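Grustside Tabletop: Hand Demonstrations from the Robotics Club

README, version 2
Maintained by Noemi Benavides
Last updated 13 February 2021

Hello, and thank you for opening this file before opening the data. The Grustside Robotics Club put this set together over one school year as our main student project, and we would love for other clubs to use it. I have tried to write down what a new member would ask me in their first week, so some of it will be old news to people who have done this kind of work before. Please skip around as you like.

What is in the set

There are 638 recordings of a seated person handling small everyday objects on a table, filmed from head height so that you look down at the hands more or less the way the person does. Each recording comes with the video, the wrist positions for the left and right hand, and a short text note typed by the student who did the session. Most recordings run for 20 seconds. A few of the early ones are longer, from before we agreed on when to press stop, and I left them alone because the extra footage is perfectly good footage.

We started in October with the idea of teaching our club arm, which everybody calls Stubbs, to tidy a desk. Stubbs is small and slow and very well loved. It became clear pretty quickly that we were spending all our meetings writing down motions by hand, one joint at a time, and that the younger members were getting bored. Showing the motion with your own hands is a lot more fun, and it also means a student who has never written any code can contribute on day one!
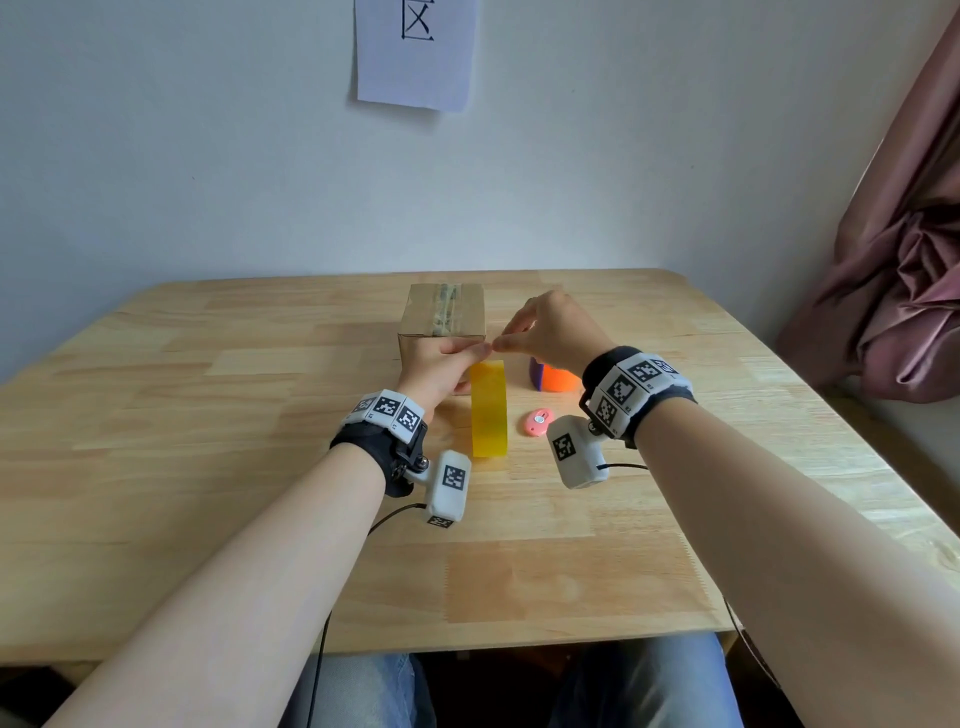 Objects were the part we argued over the most, and I am still fond of how we settled it. Every student could bring in things from home as long as they were small, clean and not precious to anybody, and each session used a little group of them placed near the middle of the table. We wanted a mix of shapes and surfaces in each group, so a typical one might put a taped-up cardboard box at the back, a yellow see-through block standing on its short end in front of it, and something little and flat like the pink oval piece with the white button. The see-through things gave our color-matching code a terrible time, partly on account of the yellow tint they throw onto the wood, and if you are planning to find objects by color alone you should test on those first. Round things are their own adventure – Stubbs has chased more than one of them off the desk.

How the files are arranged

Each session has its own folder, named with the session number and nothing else. Inside you will find:

video, the head-height view
wrists, a table with one row per video frame, left hand first
note, a plain text file in the student's own words

The notes are uneven, and I decided not to clean them up. Some say "moved the box" and stop there. Others go on for a paragraph about which finger slipped. Spelling is as the student typed it.

The wrist positions come from square black-and-white markers worn on both wrists. If a marker turns too far from the camera, the row for that hand is left blank. Please don't read a blank as a zero, as I did for most of a weekend. Our loading script, Dostex, skips blank rows by default, and you can switch that off in the settings at the top of the file. Wendent is the little viewer that plays the video with the wrist paths drawn over it. Both are in the tools folder and both were written by students, so be kind when you send us bug reports. But do send them!

Known problems

In 35 recordings the wrist table starts a little later than the video. These are listed in late_start.txt, and Dostex will warn you when you load one.

Session 81 has no note. The student swears it was saved.

Finger positions are not included. We only have the wrists, so anything to do with how tightly an object is held has to be guessed from the video.

Nearly all the recordings were made at a table, sitting down. A model trained on this set has no reason to know what to do with a shelf or a floor, and ours certainly doesn't.

Using the data

You are welcome to use everything here for classes, clubs, science fairs and your own tinkering. If you publish something, please mention the club by name and drop us a line, as the students get a real thrill out of it. Please don't try to work out who the people in the recordings are. Everyone who took part agreed to have their hands filmed, and anyone can ask for their sessions to be taken out, in which case the session number will be retired and not used again.

If you would like to add recordings of your own, read adding_sessions.txt first and send one trial folder before you record a whole batch. I check new folders myself, usually in the evening, and I will write back even if it takes me a while.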